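Preserved Lemons, and a Few Other Things to Do With a Bag of Citrus

From the Misetier kitchen newsletter, April

We had more mail after the last issue about lemons than about anything else this winter, and most of it asked the same thing in different ways. You buy a bag because the bag is cheaper, you use two, and a couple of weeks later the rest are hard as golf balls at the bottom of the fruit bowl. So this month's long item is on lemons: buying them, keeping them, and using up a whole bag without getting tired of them.

Start at the store. Size tells you very little. A big lemon can be half pith, and a small one can give more juice than you expect. Pick it up. A good lemon feels heavy for its size and gives slightly when you press it with your thumb. If the peel is very bumpy and thick, it will be good for zest and candied peel but a little mean with its juice. If the peel is thin and smooth, it will juice well and be harder to zest. Neither one is a bad lemon. Buy the thick ones when you plan to bake and the thin ones when you plan to make dressing or lemonade.

Color matters less than people think. A greenish lemon is usable. A lemon that has gone deep gold is usually older, and the juice may be a bit less sharp. What you want to avoid is a soft brown spot or any white or green fuzz, and you want to check every lemon in a net bag for it, since one moldy lemon will take the others down with it. Turn the bag over before it goes in the cart.

When you get home, take them out of the bag. Spread them on the table, look each one over, and decide what it's for. I do this with most produce now, and it takes less time than putting the cans away. Anything with a nick in the skin gets used that night. Anything sound goes into storage.

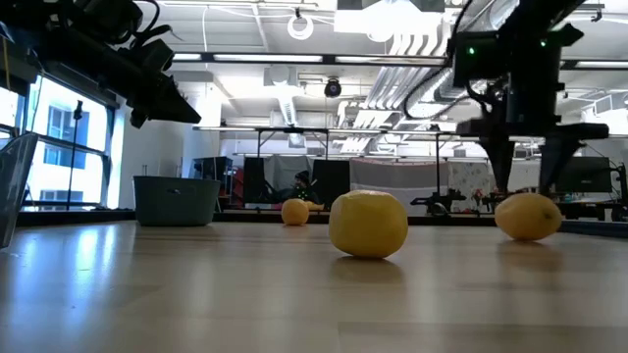
Lemons out on the table, with a storage bin at the left.

For storage, the counter is fine for about a week. After that the skin starts to dry, and it goes faster in a heated kitchen. In the refrigerator, in a closed bag with the air pressed out, they last about a month. The closed bag makes the difference. Lemons left bare in the crisper drawer dry out nearly as fast as the ones on the counter. Keep them away from apples too.

Plastic bins are handy for sorting if you buy by the case, as several of you do through the Pliltside buying club. Line the bin with a dish towel, don't stack the fruit more than two deep, and go through it every Sunday. Wash the bin between cases. We have seen a lot of good fruit lost to a bin that was never washed.

Don't wash the lemons themselves until you are ready to use them. Water sitting around the stem end encourages mold. When you do wash them, scrub under warm water with a vegetable brush, and dry them well. If they are waxed and you want the zest, pour very hot water over them in a colander first, then scrub.

Zest before you juice. Everyone knows this and everyone forgets it at least once a month, including me. If a recipe only wants juice, zest the lemon anyway and freeze what you get in a small jar. It keeps its smell for a good while and goes into pancakes, rice, meatballs and cookie dough straight from the freezer. Only take the yellow. The white part is bitter and stays bitter no matter how much sugar you put on it.

For juicing, let cold lemons sit out until they are at room temperature, then roll them hard under your palm. Cut across the middle, not from end to end. If you have several to do, squeeze them all at once and freeze the juice in an ice cube tray. Measure one compartment of your tray with a tablespoon beforehand and write the amount on the freezer bag, so you aren't guessing later.

Now the preserved lemons. This is the recipe that Doğukan Oral taught at our Niskanen Street class, and it is the one I have gone back to since. It needs lemons, salt and patience.

Preserved lemons

You will need:
5 medium lemons, unwaxed if you can find them
Juice of 3 or 4 more lemons
Up to 1/2 cup coarse salt, with no iodine added
1 bay leaf
A clean 1-quart jar with a lid

Scrub and dry the lemons and trim off the little nub at the stem end. Cut each one lengthwise as if you were going to quarter it, but stop short of the bottom so it holds together. Put a tablespoon of salt in the jar. Pack salt into the cuts of the first lemon, close it up, and push it down into the jar. Do the same with the rest, pressing hard as you go so the juice comes out. Tuck the bay leaf down the side.

Pour in the extra juice until the lemons are covered. They have to be covered. If they float, weigh them down with a small glass weight or a folded piece of parchment. Close the jar and put it in the refrigerator. Turn it upside down and back once a day for the first week, over a plate, in case the lid leaks.

They are ready after four weeks, when the peel has gone soft all the way through. To use one, take it out with a clean fork, scrape away the pulp, rinse the peel and chop it small. Half a lemon is plenty for a chicken stew that serves six. I also put it in tuna salad, in cooked lentils, and in plain yogurt with black pepper. Hold back on the other salt in the dish until you have tasted it.

Doğukan adds a dried chili and a few coriander seeds to his jar. I have made it both ways and prefer it plain, mainly because the plain one goes into more dishes. He disagrees, and his class voted with him, so take your pick.

Lemon syrup

If you would like something you can use the same day, make syrup. Put 500 grams of sugar and two cups of water in a saucepan with the peel of three lemons, taken off in wide strips with a vegetable peeler. Bring it to a simmer, stir until the sugar is gone, and turn off the heat. Leave it until it is cool, take out the peel, and stir in one cup of lemon juice. It keeps for two weeks in the refrigerator. Mix it with cold water or seltzer, or brush it on a loaf cake while the cake is still warm.

The strips of peel don't have to be thrown out. Lay them on a rack overnight, roll them in sugar, and keep them in a jar. They are chewy and a little bitter and good with coffee.

What to do with the squeezed halves

A few readers asked about this. They will clean a cutting board if you rub them over it with some salt, and they will take the smell of onion off your hands. They are fine in the compost in small amounts if you chop them up. I don't recommend putting them down the garbage disposal, whatever your aunt says - the peel is tough and the membranes can clog the drain. You can also simmer them in a pot of water with a stick of cinnamon if the kitchen smells of fish.

Don't use them on marble, or on any stone that hasn't been sealed. Lemon juice will etch it and the mark will not come out with scrubbing. The same goes for leaving a cut lemon face down on a wood table with a finish you care about. Use a saucer.

Letters

A reader in the Lullora building wrote to ask if bottled juice can stand in for fresh in the preserved lemons. We would stick with fresh for that one. The juice is a large part of what you taste, and bottled juice has a cooked flavor that gets stronger in the jar. In lemon bars it matters less, and in home canning you should always use whatever the tested recipe calls for, which is often bottled for reasons of acidity.

Another reader wants to know whether limes can be preserved the same way. They can. Use small ones, give them an extra two weeks, and expect them to turn a dull olive color.

Several people asked whether the white film that sometimes shows up on the lemons is safe. We can't tell from a letter. If you see anything fuzzy, or the jar smells off when you open it, throw the whole thing out and start over. Lemons and salt are cheap.

Class dates

The next preserving class is on a Sunday at 10 a.m., upstairs in the Niskanen Street kitchen. There is room for 13 people at the tables and the last one filled up early, so call ahead. Bring an apron and one clean quart jar. Lemons and salt are provided. You'll go home with a full jar and the instruction sheet, and we ask that you carry it upright on the bus.

Next month's item is on rhubarb. If you have a way of cooking it that doesn't end in a gray puddle, write to us at Misetier, P.O. Box 2897, and we will try it out.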